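報道関係各位

Wiver、手持ちグリッパー収録データの時刻同期・区間分割ソフトウェア「Kairys」の新版を提供開始
把持区間の自動推定を刷新、処理ライブラリ「Tania」を標準構成に統合

2019年12月2日(月)
Wiver

Wiverは本日、手持ちグリッパーで収録した操作データを学習用エピソードに変換するソフトウェア「Kairys」の新版の提供を開始しました。新版では、複数カメラと開閉量センサーの時刻合わせ、把持区間の推定、軌道の再標本化、出力前の検査を一つの処理系列にまとめています。これまで別製品として配布していた軌道処理ライブラリ「Tania」は標準構成に含まれ、個別の導入作業は不要になりました。

対象とする利用者は、マニピュレーションの模倣学習に取り組む研究部門と、収録データの整備を受託する事業者です。既存の利用契約者は追加費用なしで新版に移行できます。

開発の背景

手持ちグリッパーによる収録では、ロボットアームを用意せずに卓上作業の実演データを得られます。その一方、収録されたままのデータは制御系の学習にそのまま渡せる状態にありません。左右のグリッパーに載るカメラはそれぞれ独立した内部時計で動作し、開閉量の記録は画像とは異なる周期で書き出されます。さらに、一回の収録には対象物への接近、把持、移動、解放のほか、持ち替えや待機の区間が混在します。

従来版のKairysは、収録開始時の合図をもとに各系列の先頭を揃え、以降は公称周期に従って対応付けを行っていました。この方式では収録が長くなるほど時計のずれが蓄積し、終盤のエピソードで指先の動きと開閉量が食い違います。把持区間の分割についても、開閉量のしきい値だけで判定していたため、薄い対象物や柔らかい対象物では「閉じきった空の指」と「把持中の指」を区別できない場合がありました。

8月に開始した先行評価では、Akportの収録拠点から、この二点に関する不具合報告が最も多く寄せられました。新版の変更は大半がこれに対応するものです。

時刻同期の変更点

新版では、各カメラ系列と開閉量系列の間の時刻差を、収録全体にわたる区分線形関数として推定します。推定には、画像上の指先の見かけの速度と、開閉量の時間微分との相互相関を用います。指先は手元のカメラに常に写り込むため、外部の同期信号や専用マーカーは必要ありません。

左右二台で収録した場合は、まず各グリッパーの内部で画像と開閉量を揃え、次に左右間の時刻差を推定します。左右間の推定には、双方の慣性計測値に現れる共通の衝撃成分と、相手側のグリッパーが視野に入った際の動きを併用します。どちらの手掛かりも得られない区間では前後の推定値を補間し、該当区間に「低信頼」の標識を付けます。低信頼区間を学習対象に含めるかどうかは、出力設定で指定します。

同期後の系列は、既定で30 Hzの共通時間軸に再標本化されます。位置は三次スプライン、姿勢は四元数の球面補間、開閉量は単調性を保つ区分三次補間で処理します。開閉量に通常のスプラインを適用すると、指が閉じる瞬間の前後に行き過ぎが生じ、把持開始時刻の判定に影響するためです。計算資源の制約がある環境向けに、15 Hzの時間軸も選択できます。

把持区間推定の変更点

把持の判定は、開閉量、開閉速度、指先間の画像領域の三つを入力とする隠れ状態モデルに置き換えました。状態は「開放」「接近」「閉動作」「保持」「解放」「空閉じ」で構成され、遷移確率は設定ファイルで上書きできます。

指先間の画像領域については、物体の種類を認識しません。指先パッドの位置から定めた小領域を切り出し、その内部の見えが指先と一緒に動いているかどうかだけを評価します。保持中の物体は手元のカメラに対してほぼ静止し、背景はグリッパーの移動に応じて流れます。この差を利用することで、未知の対象物にも追加学習なしで適用できます。指先と対象物の色が近い場合や、背景が無地に近い場合は評価値が下がりますが、その際は開閉量側の重みが自動的に増します。

保持区間の途中で対象物が滑った場合は、区間を分割せずに「滑り候補」の標識を付けます。滑りを失敗とみなすか、操作の一部とみなすかは作業の定義によって異なるため、Kairys側では判定しません。

Taniaの統合

軌道処理ライブラリTaniaは、今回からKairysの内部モジュールとして動作します。Taniaが担当する処理は次のとおりです。

・手持ちグリッパーの指先中心を原点とする座標系への変換
・カメラ姿勢推定の途切れの検出と、復帰後の座標の再接続
・目標ロボットの可動範囲および関節速度上限に対する実行可能性の検査
・特異姿勢に近い区間の抽出
・軌道の間引きと、間引き前後の誤差の記録

実行可能性の検査には、目標ロボットの機構記述ファイルと取付位置の指定が必要です。人が手で動かした軌道には、対象のアームでは追従できない手首の回転がしばしば含まれます。従来は学習後の実機試験で初めて判明していたこうした区間を、新版では出力前の報告書に列挙します。軌道を自動的に変形して可動範囲へ収める機能は搭載していません。

既存のTania単体版は、不具合修正のみの保守に移行します。関数名と引数の互換性は維持されており、単体版を呼び出す既存のスクリプトは、読み込み先の名称を変更すれば動作します。

評価結果

当社は出荷前の試験として、Akportで収録した600エピソードを新版で処理しました。内容は卓上の小物の把持と移動で、照明条件と対象物の配置は収録ごとに変えています。このうち599エピソードが全工程を完了しました。完了しなかった一件は、右側カメラの映像に長い欠落があり、同期工程が入力を拒否したものです。拒否は仕様どおりの動作で、欠落の開始時刻と終了時刻が報告書に記録されています。

全工程の完了は、各検査項目を通過したことを示します。学習後の方策の成功率を保証する値ではありません。方策の性能は学習手法、対象ロボット、作業の定義に依存するため、本試験では測定していません。

開発責任者のイヴァルス・ペーテルソンス(Ivars Pētersons)は次のように述べています。
「先行評価の途中まで、同期誤差の原因は画像側の露光時間にあると考えていました。記録を調べ直したところ、支配的だったのは開閉量を書き出す側の周期の揺らぎでした。区分線形の推定に切り替えたのはその後です。露光時間の補正も残していますが、既定では無効にしています」

収録拠点の運用を担当するロイック・マレ(Loïc Mallet)のコメントは次のとおりです。
「現場で必要なのは、撮り直すべき収録がその日のうちに分かることです。配置を片付けた後で欠落が見つかっても、同じ条件には戻せません。簡易検査だけを先に走らせる機能は、こちらから要望して入れてもらいました」

簡易検査モード

上記の要望を受け、収録直後に実行する簡易検査モードを追加しました。このモードでは姿勢推定と区間分割を省略し、映像の欠落、開閉量の飽和、記録容量の不足による打ち切り、左右の収録時間の不一致を確認します。結果は収録ごとに「合格」「要確認」「再収録」のいずれかで示されます。

簡易検査は収録用の携帯型計算機でも動作し、外部への通信を必要としません。結果ファイルは本処理に引き継がれ、同じ検査を繰り返さないようになっています。

入出力形式と設定

入力は、映像ファイル、開閉量の時系列、慣性計測値の時系列、およびカメラの校正ファイルです。慣性計測値は省略できますが、その場合、左右間の同期精度は映像だけに依存します。校正ファイルには、レンズの歪み係数と、カメラから指先中心までの剛体変換を記述します。グリッパーの形状が異なる機材を混在させる場合は、機材ごとに校正ファイルを用意してください。

出力は、エピソード単位の階層型配列形式と、検査用の表形式の二種類です。各エピソードには、元の収録における開始・終了時刻、適用した設定ファイルの照合値、使用したソフトウェアの版が書き込まれます。同じ入力と同じ設定から得られる出力は、ビット単位で一致します。並列処理の順序に起因する差異をなくすため、乱数を用いる工程では種をエピソード識別子から生成しています。

設定ファイルの書式は従来版から変更されました。従来版の設定は付属の変換コマンドで読み替えられますが、把持判定のしきい値は新しいモデルに対応する項目がないため、引き継がれません。変換時には、破棄された項目の一覧が表示されます。

閲覧ツールの更新

処理結果を確認する閲覧ツールでは、左右の映像、開閉量の曲線、把持状態の帯を共通の時間軸上に並べて表示します。区間の境界は手作業で移動でき、修正の履歴は元の推定値とは別のファイルに保存されます。低信頼区間と滑り候補は、帯の色と文字の両方で示します。

閲覧ツールの設計を担当したウルディス・スタンケヴィチュス(Uldis Stankevičius)は、「境界を動かす操作を軽くしすぎると、確認する人ごとに基準がずれていきます。修正の理由を一語で選ぶ欄を必須にしました」と説明しています。理由の選択肢は利用者側で編集できます。

既知の制限事項

新版には次の制限があります。

・透明な対象物および鏡面に近い対象物では、指先間領域の評価が不安定になることがあります。
・強い反射が指先パッド付近に入る収録では、指先の速度推定に外れ値が生じます。外れ値は除外されますが、除外が続く区間は低信頼として扱われます。
・背景の画面表示など、カメラの移動と無関係に動く領域が視野の大部分を占める場合、姿勢推定が途切れる可能性があります。
・一つの収録で三台以上のグリッパーを同期する構成には対応していません。
・人の顔や文書が写り込んだ映像の匿名化機能は含まれていません。必要な場合は、入力前に別途処理してください。

背景の動きに関する制限については、動く領域を遮蔽マスクとして指定する機能を試験的に搭載しています。マスクは固定矩形のみで、カメラの移動に追従しません。

卓上作業の収録 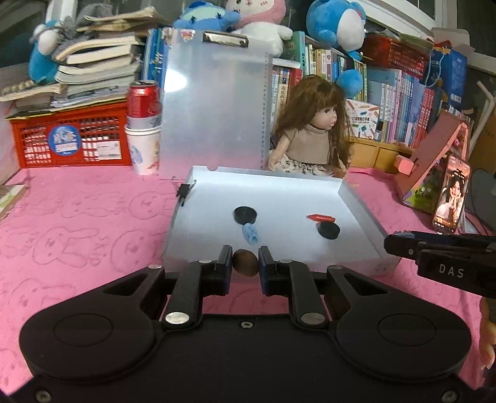
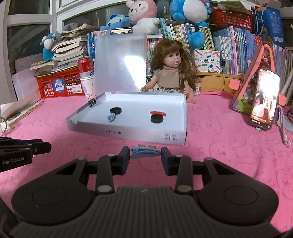 いずれも手持ちグリッパーのカメラによる画像。1枚目は指先の間に茶色の楕円形の物体、2枚目は水色のヘアクリップ。

提供方法と移行

新版は、契約者向けの配布サイトから取得できます。新規の利用には年間契約が必要で、教育機関向けには別の料金区分を設けています。料金の詳細は問い合わせ窓口で案内します。評価用の版では処理できるエピソード数に上限がありますが、機能の制限はありません。

従来版の出力を新版の出力と混在させて学習に用いる場合は、再標本化の方式が異なる点に注意が必要です。特に開閉量の曲線は、把持開始の前後で値が一致しません。当社では、元の収録が残っているデータについては新版での再処理を推奨しています。元の収録が失われている場合に備え、従来版と同じ補間方式を指定する互換設定を用意しました。

移行作業の手順書はマーグス・パウラウスカス(Margus Paulauskas)の担当で作成され、配布物に同梱されています。手順書には、従来版と新版の出力を突き合わせる比較コマンドの使い方と、差異が生じる項目の一覧を収録しました。

今後の予定

次の更新では、遮蔽マスクの追従機能と、閲覧ツールにおける複数人の修正結果の照合機能を予定しています。実行可能性の検査については、双腕ロボットにおける腕同士の干渉確認を検討中です。提供時期は未定です。

代表のグレニス・ホロックス(Glenys Horrocks)は次のように述べています。
「収録機材の種類は今後も増えると見ています。Kairysは特定の機材を前提とせず、校正ファイルと時系列があれば処理できる構成を保ちます。機材固有の不具合を吸収する処理は、本体から分離した読み込み部に限定する方針です」

Wiverについて

Wiverは、ロボットの操作データを扱うソフトウェアの開発と保守を行っています。主な製品は、データ整備ソフトウェア「Kairys」および軌道処理ライブラリ「Tania」です。

本件に関する問い合わせ
Wiver 広報窓口
技術的な質問は、契約者向け配布サイトの質問票から受け付けています。収録データを添付する場合は、簡易検査の結果ファイルと設定ファイルを併せてお送りください。

本資料に記載の仕様は発表日現在のものです。予告なく変更する場合があります。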